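Sorting and Storing Used Tennis Balls
Equipment guidance for clubs and school stores

Members of the Susta Racquets Association are asked to inspect practice balls at the end of each month of play. The procedure below was prepared by Johanna Koller for the equipment office and replaces the sheet issued in May.

Preparing the surface

Choose a flat, pale table top in good light. Marks and thinning felt are far easier to find against white than against grass or a dark bench. Work on two balls at a time, and leave a gap between them.

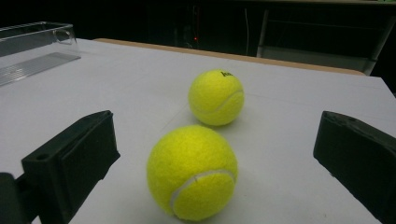 Balls should be at room temperature before inspection. Any taken from an unheated store should be left indoors overnight, as a cold ball bounces lower and may be rejected without cause.

Step 1. Set out the tray
Place a long, clear tray to one side of the working area, with its short end towards you. Balls that pass go into the tray. Balls awaiting a decision remain on the board. A board with a faint printed grid is suitable, provided that it lies level.
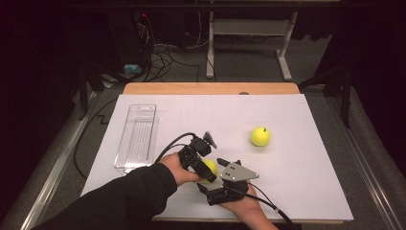 Step 2. Check the felt and seam
Turn each ball slowly and follow the seam all the way round. The seam should be firmly bonded, with no lifting at the curves. Fine fibres standing away from the surface are normal after play and are no reason to discard a ball. Small specks may be left alone.
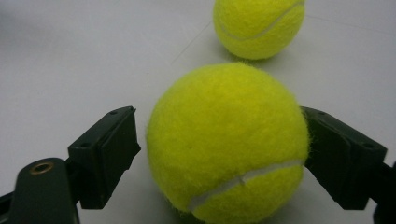

Bald patches are a different matter. Where the backing shows through, the ball should be withdrawn from match practice and kept for coaching beginners.

Step 3. Check the bounce
Drop the ball from shoulder height on to a hard floor, beside a new ball of the same type. If it rises noticeably less than the new one, place it with the coaching stock.

Step 4. Record and clear
Enter the number kept and the number withdrawn on the store card. At the last inspection 156 balls were examined, of which 80 were returned to play. Wipe the table and leave it clear for the next user.

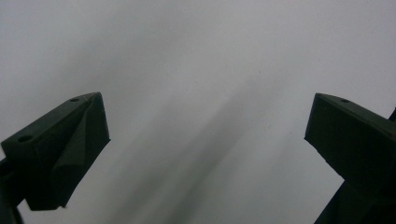

Pirmin Danzer writes that his club keeps the withdrawn balls in a separate net with a coloured tag, having twice found them mixed back in with the match stock by Tuesday evening. He asks whether the tag colour could be made the same for all member clubs.

The equipment office will circulate a proposed colour with the next store card.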